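Home | Docs | Downloads | Issues | Contact

# salian-tabletop

Planner + controller bits for the chess tasks in the Salian sim. Split out of the Grorka monorepo so people can use it without the whole build. Expect rough edges.

Last updated: June 2020

## Whats in here

- `plan/` - sampling planner, joint space, plus the straight-line descend step
- `ctl/` - impedance controller, Robel Kassa's version. The old PD one is gone
- `percep/` - piece pose from rendered RGB. Optional, ground truth poses are the default
- `tools/` - episode viewer, replay, log to csv
- `data/` - 528 episodes, one folder each

## Install

Python 3.6 or 3.7. 3.8 not tested. Clone, then

 pip install -r requirements.txt
 python tools/check_env.py

If check_env complains about the mesh path set `SALIAN_ASSETS` by hand. Known bug, see issue 12.

## Running

 python run_task.py --task move_piece --seed 80

Seed fixes piece layout, light direction and camera. Layouts are random placements, not legal positions, don't feed them to an engine. Headless works with `--no-gui`, much faster.

## Episode format

Joint states, gripper width, commanded pose, wrist force, RGB from the fixed camera. Timestamps are sim time in seconds. Quaternions are xyzw!! Steinar lost an afternoon on this. Board frame origin is the a1 corner, z up.
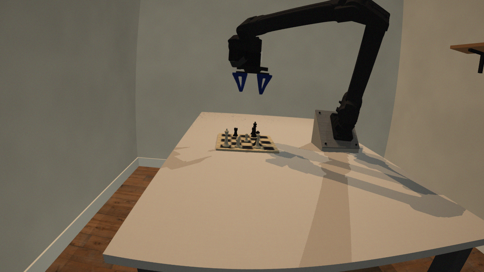 Grasp pose is computed per piece type from the mesh, not learned. Pawns are the hard ones, fingers come down close to whatever is next door and the planner will happily clip a neighbor if `clearance` is set too low. Leave it at 13 mm unless you know the layout is sparse. Kings and queens grasp below the crown, see `grasps.yaml`.

Shadows are on by default. They hurt the pose estimator, mostly when the arm's own shadow lands on the board. `--no-shadows` to turn off, but then dont compare your numbers with ours.

## Known problems

- replay drifts on long episodes, controller gains not saved in the early logs
- descend step sometimes stops short, retry usualy fixes it
- bishop mesh has a flipped normal, cosmetic
- no Windows

## Todo

Port to Prilonari scene format (Védís has a branch). Batch planner. Real tests.

Bugs to the tracker, planner questions to Mikkel Ragnarsson.

3 comments | 12 shares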